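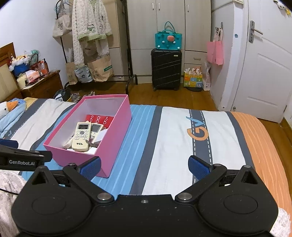 by the Carnmont Street blog author

Give Your Remotes a Home in an Old Box

I love this little project because it takes no tools and you can do it sitting on the bed! If your remotes wander off under the pillows every night, grab a sturdy box and let's fix that.

Mine is pink with a white interior, and it's roomy enough for two remotes side by side (one is the TCL for the air conditioner) with space left over for a couple of cards and a bit of white cloth. Shoe boxes are usually too deep. Look for something 2 inches deep or a little more, so you can grab a remote without digging.

What you need:
A rectangular box
A dry cloth
Felt or an old T-shirt for lining (optional)
Double-sided tape

1. Empty the box and wipe out the corners. Glitter hides in there, trust me.

2. Cut your lining to fit the bottom and tape it down. I used 14 inches of tape on my last one, and that was plenty.

3. Lay the remotes in with the screens facing up. Slide them around until you like it! I put mine next to each other, buttons up, so I can change the temperature half asleep.

4. Stand any cards you want to keep against the inside walls. They look so cheerful there, and a red one really pops against the white.

5. Pick a spot. A crowded bedside cabinet (tissues, pump bottle, plush toys, I know the feeling) may need a quick clear-out first.

Change the batteries every March and tuck the spare pair under the lining.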